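Home late, feet wet, writing this before I lose it. Second week of the inquest in Gilchrist and I still can't sleep properly after a day of it. Nothing awful today even, mostly paper. Phone records. The coroner's assistant reading times out in that flat voice, and the family in the front row again with the same thermos.

So – what I want down. The night supervisor from the Kismont depot was back in the box. Last month he told police he locked the yard at 7 and drove straight home. Today it was "could have been later". Could have been later! The barrister for the family just let that sit there. Then she asked about the second gate, the one on the Ranon Road side, and he said he didn't have a key, had never had a key. She passed up the key register and there was his signature. Long silence. My pen had died by then of course and I was scratching away with a dry tip like an idiot.

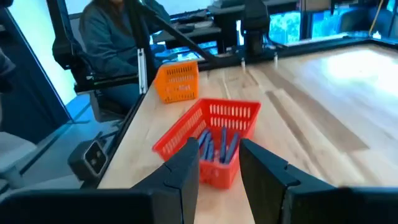

The pathologist is on tomorrow and that's the one everybody has been waiting for. From what's been said already the bruising on the forearms doesn't fit with a fall from the loading dock, or not only a fall. The first report called it "consistent with" and that phrase has carried this whole thing for two years. I must be ready for her, she talks fast. So pens, plural, a fistful like the blue-grey ones in the red basket, and the good notebook, and no relying on the recorder because we arent allowed it inside anyway. Also need to look up lividity again. I looked it up last time and it's gone.

Desk wants 100 words for the web by breakfast and then a proper piece once the evidence closes. I said fine. I always say fine. Filed something short from the bus shelter, fingers freezing, and spelled Ranon wrong in the first line. Fixed it on the second go.

Other bits before I forget:

Exhibit 168 is the jacket. Only photographs of it shown, the actual jacket's been at the lab. Lawyer for the company objected to the photos being put up on the big screen with the mother in the room, and for once I agreed with him. They broke for ten minutes and she stayed where she was.

The Ular trucking logs still haven't turned up. Company says they were lost when the office moved. The coroner asked who packed the boxes. No answer, someone is to find out and write to him. He didn't look pleased – took his glasses off, which he does.

Spoke to the sister on the steps for maybe a minute. Off the record so not here either. She looked worn right through. I never know what to do with my hands when people are telling me things like that, I nodded a lot.

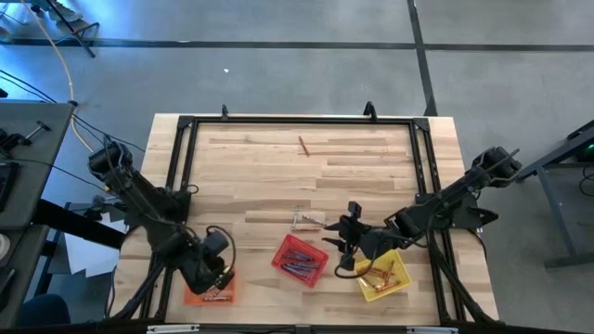
Workbench, black arms either side, orange basket bottom left.

Ate toast over the sink at nine. The rest of the soup is in the freezer and I couldn't face waiting for it. Rain hasn't let up since lunch, gutter over the back door is going again, must ring someone.

Keep thinking about the key register. He signed for it in December, his own neat writing, and either he truly forgot or he thought the book was gone with the rest of the boxes. Can't write that. Can write that it was shown to him and what he said, and I've got that word for word I think, apart from the bit where the pen gave out. Will check aginst the transcript when it comes, if they ever send it.

Alarm for half five. Court sits at ten but the parking in Gilchrist is hopeless and I want the seat by the wall.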